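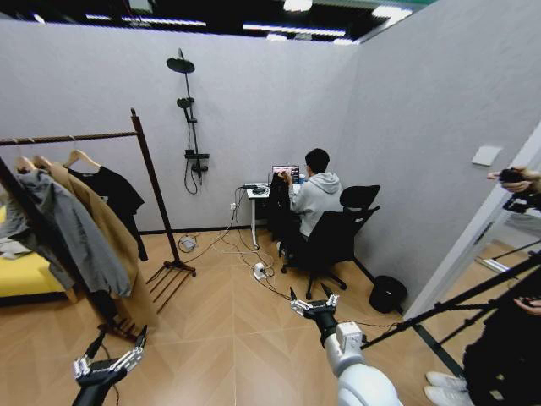
4. Setting up your first backup job

Okay, Trusa is installed and your external drive is plugged in, so now we get to the part I like. Set aside a little time for this, mostly because the first backup copies everything and there's no way to hurry it. After that you'll barely notice it running.

I'm using a 2000 GB drive that I named Skaden. Yours can be called anything, just keep the name short (Trusa trims long ones in the menu and then they all look the same!).

1. Open Trusa and click New Job in the left column.

2. Type a name for the job. I called mine Deng, after my old laptop, and I've regretted it ever since I replaced the laptop. "Documents" would have been fine.

3. Under Source, click Add Folder and pick the folders you want to keep safe. Start with Documents and Pictures. You can add more later without redoing anything.

4. Under Destination, choose your external drive. Check the drive letter twice. I mean it.

Caution: If Trusa offers to format the drive, stop and look at what's on it first. Formatting wipes everything, and that box is checked by default on a drive it hasn't seen before.

5. Leave Compression on Normal. I tried High for a month and saved maybe a few gigabytes, while the fan howled all evening.
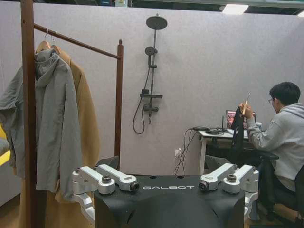 6. Set the schedule. Daily at 9 p.m. works for me, when I'm done typing but the computer is still on. If it's asleep at that time, the job starts the next time you wake it up.

7. Under Versions, pick how many old copies of each file to keep. Trusa allows up to 1000, but I'd go a lot lower unless you edit the same spreadsheet all day long.

8. Click Save, then Run Now.

Note: My first run came to 270 GB and I left it going overnight. The progress bar sits still for ages on big video files. Leave it alone, it's working. If the little disk icon in the corner turns red, that's different, and you'll want section 7 on error messages.

9. When the job says Complete, click Browse Backup and open a couple of files straight from the drive. Pick a photo and a document, at least. Marit Sæther wrote to me in April to say she'd skipped this step and had been backing up an empty folder all winter, so please do it!

If you're moving over from Gerncombe, don't point Trusa at your old Gerncombe folder. The two programs store files differently and Trusa will treat the whole thing as one giant mystery file. Make a new folder next to it, and keep the old one until you've restored something from the new backup.

5. Restoring a single file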